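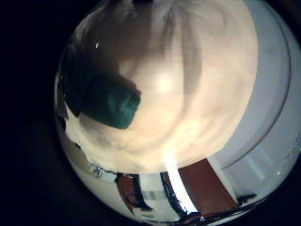
26 April 2024

Green block again, on the cream surface. Savita Shukla wants to call the Helent cleaner good enough for the whole batch. I don't buy it yet.

Her case is two covers out of two with no marks left after the blocks had been sitting on them. Fine, but both were from the Stoltport delivery, and that cloth is heavier than what Dlamini sends us. I'd like to see it on a Dlamini cover before anyone signs for 256 of them.

Also, who checked under the lamp? A cream cover looks clean in warm light whatever you do to it. I held cover 91 up at the window this morning and there was a faint gray line along the fold. Savita says it's a crease. Could be. Creases usually press out and this one didn't, at least not on the first go.

Lilia's sheet says to leave it overnight. We've been giving it an hour – so we haven't tested what the sheet says either.

To do: one Dlamini cover, same green block, left overnight, looked at by the window and not the bench lamp. Press 91 again with the damp cloth. Order 389 stays on the shelf until both are done. Savita has the key to the cloth cupboard, ask her before noon.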